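**Local planner slows to a crawl on open lanes, costmap full of ghost cells**

Moner 2.4 / perception + local planner

---

**kerbside_tf**
26 Jul 2024

Small wheeled delivery base, one front wide-angle camera mounted low, no lidar on this variant. Stack is Moner for planning and control, our own segmentation net feeding the costmap through the Flelasance bridge. Works fine in the yard. On residential lanes the base drops to its minimum speed for long stretches where the road ahead is clear, then recovers by itself.

What the logs show:

- global path is valid the whole time
- local costmap has patches of lethal cells 2 m ahead that persist after the base has moved past them
- controller is obeying the costmap, so I don't suspect the controller
- CPU load is normal, no missed control cycles

Segmentation masks look reasonable when I view them one at a time. Config is stock except inflation radius and obstacle decay, which I set to 500 ms.

Has anyone run camera-only obstacles through the bridge with a lens this wide?

---

**nullspace_ned**

Which projection model is the bridge using? The default is pinhole with radial distortion. On a really wide lens that falls apart in the outer part of the image, and anything you project to the ground plane from there lands in the wrong cell. Check `camera_model` in the bridge yaml.

---

**kerbside_tf**

It's `pinhole_radtan`. Calibration reported a low reprojection error, so I left it.

---

**nullspace_ned**

Low error over the points the board covered. If the board never reached the corners you have no data there and the polynomial does what it likes. Recalibrate with `fisheye_kb4` and push the board into all four corners.

---

**ostrich_pid**

I don't think calibration explains cells that persist. A bad projection puts the obstacle in the wrong place, but it should still decay. With a 500 ms decay those cells should be gone long before the base drives past them. I'd look at timestamps first. If the bridge stamps the mask at publish time and not at capture time, every mask gets transformed with a pose that is too new.

Run `bridge_inspect --stamps` and compare against the camera driver.

---

**nullspace_ned**

A late stamp gives you smearing along the direction of travel. OP describes patches. Both can be true, but the model is wrong for the lens regardless and it costs one yaml line plus a calibration session.

---

**ostrich_pid**

Patches that drag behind the robot are smearing. It's a matter of how often masks arrive.

---

**kerbside_tf**

Ran the stamp check on one bag, 2486 masks. Stamps are capture time. Transform lookups succeed on all except 17, and those are at startup before odometry is up. So the timing theory looks weak for this bag.

Decay is more interesting. I had set `obstacle_decay_ms` under the layer, but the bridge only reads it under `sources`. The layer ignored it and used the default, which is no decay at all. Free space is cleared by raytracing, and raytracing only clears cells inside the usable field of view. Anything marked close to the base is never seen again after it passes under the camera.

---

**ostrich_pid**

Fine, I withdraw the stamps. That explains the persistence. It doesn't explain what marks them in the first place.

---

**gridlock_mu**

Do you mask out the body? We had a corner of the shell in the image on a similar mount. The net labeled it "vehicle" on some inputs and "unknown" on others, and unknown is lethal by default in Moner. A static mask in the bridge fixed it.

Also what does your class list do with speed bumps? On the Prerkeck route ours were going to "curb", which is lethal too.

---

**kerbside_tf**

No body mask. And there is no speed bump class, so yes, those could be going anywhere.

Front camera, same run:
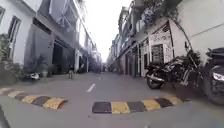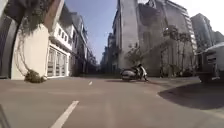
Plan for tonight, in this order, one change per replay so I can tell them apart:

1. static body mask, lower-left corner
2. decay moved under `sources`
3. speed bump class mapped to a cost below lethal, with a speed limit
4. recalibrate with `fisheye_kb4`

---

**nullspace_ned**

I'd still do 4 before 3. If you tune the bump cost against a bad projection you'll be doing it again afterward. Hard shadow edges are worth a look too, our net called those curb until we retrained.

---

**gridlock_mu**

Disagree on the order. Class mapping doesn't depend on geometry, and 3 is five minutes of work. Dilate the body mask by a few pixels, the edge is soft that close to the lens.

There's a mask template in the Fitzgerald repo under `tools/static_mask`. It expects PNG, single channel, same resolution as the net input and not the raw camera. That last part isn't in the readme.

---

**kerbside_tf**

Replay with 1 only: false lethal cells near the left front wheel are gone. Cells farther out remain.

Replay with 1 and 2: the trail behind the base is gone. It still slows when something is marked ahead but picks up again once the cells expire. 3 and 4 pending, need to find the big board.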